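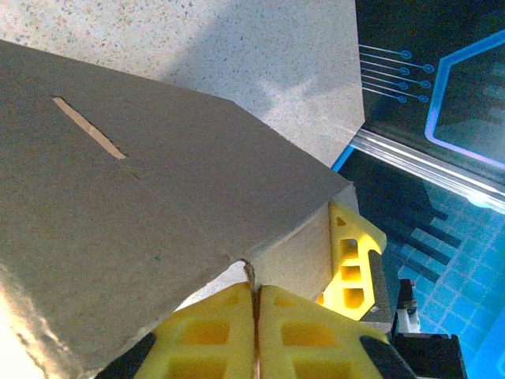
Posted 23 April 2019 by the Warkero handling desk

I've been promising a bit on house rules for picking up boxes since the last newsletter, and a few of you have been kind enough to nag me about it (thank you, I think!). So this month it's cardboard. I know it sounds dull, but cardboard causes us more grief than anything else we handle, and I'd love us all to be working from the same page before the Zirkden people come over to see how we do things.

The first rule is the one I care about most. If you're gripping a box by a corner, write down that you're gripping it by a corner. We've got 1,259 logged picks on the shared sheet now and a huge number of them just say "grasped box", which is no use to anybody trying to work out why one run went well and the next one didn't. Corner, edge, flat face, flap, slot. Pick one of those words and stick to it. If the fingers have closed on something you didn't intend, put that in as well, even if the box came up fine.

Second, creases. Yellow fingers look so gentle that it's easy to forget they can still pinch, and a crease at the corner is the first thing I look for. Our old habit was to carry on using the same box until it was falling to bits. Please don't! A box that's been squeezed in the same spot over and over gives way much sooner than a fresh one, and then your results are telling you about the box. The new rule is 5 grips on any one corner, then turn the box round and use another. When all the top corners have had their turn, it goes in the recycling. Mark the corners in pencil as you go, as marker pen shows up in the recordings and confuses things later on.

Third (and I'm as guilty as anyone here), the closing force. The limit on the Prasertsri bench stays at 800 on the controller scale for cardboard. I know some of you have been nudging it up for the bigger boxes. If a box slips at 800, stop, let go and try again from a different angle. If it slips again, log it as a slip and move on. A slip in the log is a perfectly good result and I'd much sooner have that than a mangled box and a mystery number.

A few of you asked about slots and cut-outs. My feeling is that you shouldn't put a finger in one unless the task sheet says so. They're tempting, especially when they're sitting right there on the top face, but the edges tear and little bits of card get into the finger pads. Brerkerar wrote the same thing into their own bench notes after a rather messy October, so we're in good company.

Then there's light. Patches of sun on the worktop come and go, and a box throws a much bigger shadow than you'd think. I'm not asking anyone to sit in the dark! Just tick the "sun on bench" column, which hardly anybody has touched so far, and if the light changes a lot halfway through, start a new run.

Last one, and it's the boring safety one. Hands stay out while the fingers are closed on anything, and that includes reaching in to steady a wobbly box. Press hold, wait for the arm to settle, and then reach in. I caught myself doing it wrong only the other week and had a stern word with myself over a biscuit.

The written version has 6 rules on it, as I've put logging slips on a line of its own. It's pinned up by the bench and there's a copy in the shared folder. If you think the corner rule is too fussy, do come and argue with me. I did wonder about making it more generous for double-walled boxes, but I haven't got enough runs to say yet.

Contact the handling desk | © 2019 Warkero | Back to top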